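Sternedlow Coat Rack and Care Guide
Section 4: Hanging scarves, ribbed cloths and other light things

By now your rack should be standing upright, with the central pole screwed firmly into its foot and all the curved arms tightened as shown in Section 3. If you skipped ahead (we know people do, and we don't mind), please go back and give each arm a gentle tug before you hang anything on it. An arm that turns in your hand now will turn a good deal more once a winter coat is on it.

This section is about the light things: scarves, wraps, long ribbed cloths, thin cardigans, the towel you take to the pool. People tend to think of the rack as a place for coats, and then wonder why the scarves end up on the floor. Light, slippery cloth behaves differently from a coat. A coat has a loop at the neck and plenty of weight to hold it where you put it, while a scarf has neither, so it needs a bit more thought about which arm it goes on and how it lies.

4.1 Before you hang anything

1. Stand back and look at where the rack is. It should have open floor on the side you walk up to, and you should be able to reach every arm without leaning on anything.

2. Check the height of the ball ends and knob tips against the tallest and shortest people in the household. Children should be able to reach at least one arm, or they will hang their things on whatever is nearest, and quite right too.

3. Wipe down the pole and arms with a soft dry cloth. New metal racks sometimes leave the box with a fine dusting from the packing, and it shows up terribly on anything white or pale pink.

4. Run your fingers along each arm from the pole out to the tip. If you feel a rough place in the finish, do not hang knitted or ribbed cloth on that arm until you have smoothed it with the small felt pad from the parts bag.

Note: The felt pad is easy to lose. It is the little gray square in the same bag as the wrench, and it likes to stick to the inside of the plastic. If yours is truly missing, a scrap of old wool felt will do the job just as well.

4.2 Choosing the right arm

The arms on your rack fan upward and outward from the pole, and their different reaches are there for you to use. The long arms that stretch farthest from the center are best for things you want to hang free and airy. The shorter ones, closer in, are better for anything heavy, which keeps the weight near the pole where the rack is strongest.

For a long, narrow cloth, pick an arm with clear space underneath. If the only free arm has a chair, a cabinet or some piece of equipment below it, move the rack before you hang the cloth. A long piece that trails over something else will gather dust and creases at the bottom, and it has a way of being pulled down by the first person who walks past in a hurry.

Caution: Keep hanging cloth away from vents, slots and mesh panels of every kind, on heaters, fans, office machines or anything else that needs to breathe. Cloth lying over a vent can block the air, and on a heater it can scorch or catch fire. If a cloth has come to rest on a vent while you were sorting things out, pick it up again straight away.

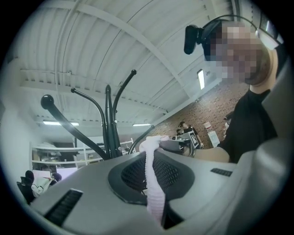 Ribbed cloth held at one end beside the coat rack. Lift it clear of any mesh panel before hanging.

Ribbed cloth deserves a word of its own. The ribs give it a lovely stretch and let it bunch up into a narrow strip, and that same stretch means it will slowly grow longer if it hangs from one small point for weeks on end. We once left a ribbed wrap at our Fledcombe workroom by its very corner over the whole of December, and when we finally took it down it had a long droopy ear on it that took two washes to coax back into shape. So hold it by one end to carry it if you like, but please don't leave it hanging that way.

4.3 Hanging a long cloth or scarf

1. Pick up the cloth at one end and let the rest fall straight down. Give it one light shake. This lets the twists out on their own and saves you a good deal of fussing later.

2. Slide your free hand down to the middle of the cloth and take hold of it there, with your fingers spread a little so that the fabric doesn't bunch into a rope.

3. Lay the middle over the arm, a few finger widths in from the tip. The round ball or knob at the end is there to stop the cloth from sliding off, and it can only do that if the cloth starts out behind it.

4. Even up the two hanging ends. They don't need to match perfectly. If one side is much longer, though, the cloth will creep that way every time the door opens and shuts.

5. Spread the fold along the arm with your thumb. A wide fold grips much better than a narrow one, and the cloth will come down with fewer creases.

6. Let go and watch it for a moment. If it slides, take it off and move it closer to the pole, where the curve of the arm is on your side.

Note: Very silky scarves may slide no matter what you do. Tie them in one loose loop around the arm, as you would around your own neck on a mild day. Don't pull the loop tight.

4.4 Hanging more than one thing on an arm

You can do this, and most of us do. We only ask that you put the light things on last. A scarf under a coat is a scarf you won't find until spring, and the weight will press a hard line into it besides.

1. Hang the coat first, by its loop, close to the pole.

2. Lay the scarf or cloth over the same arm farther out, so the two don't overlap.

3. Turn the rack's load so that it is shared between opposite sides. If you put a heavy coat on the left, put the next one on the right.

Caution: Never hang all the heavy things on one side. The foot is sturdy, but any freestanding rack can tip if it is loaded unevenly, and more so on thick carpet. If the pole leans at all when you look at it from across the room, take something off and put it on the opposite arm.

4.5 Damp things

Cloth that has been out in the rain may be hung on the rack to finish drying, as long as it has stopped dripping. Wring or blot it first in a towel. The finish on the arms will put up with a little moisture, but water that runs down the pole and sits in the joint at the bottom will spoil it in time.

1. Blot the cloth well.

2. Hang it over a long arm with nothing touching it on either side.

3. Turn it once, after 20 minutes or so if you remember, so that the fold gets some air too.

4. When it is dry, take it down, wipe the arm, and hang it back wherever it usually lives.

Dark cloth can bleed color while it is damp. Keep it well away from anything pale, and if you are not sure of a new scarf, press a white paper tissue to it first and see what comes off.

4.6 A little upkeep

Every couple of months, take everything off the rack and start over. It doesn't take long, and you will find a glove. While it is bare, go over the screws where the arms meet the pole and snug up any that have worked loose, using the wrench from the parts bag. Snug is plenty. If you lean on the wrench you can strip the thread, and then the arm will have to be replaced.

Dust the ball ends and knobs with the same soft cloth you used in 4.1. For sticky fingerprints, a barely damp cloth and one drop of dish soap will do, followed by a dry wipe. Please don't use scouring powder or anything with bleach in it.

If an arm still turns after you have tightened it, see Section 6 for how to order a spare. Have the number from the underside of the foot ready when you write to us, and tell us which arm it is, counting around from the one nearest the seam in the pole.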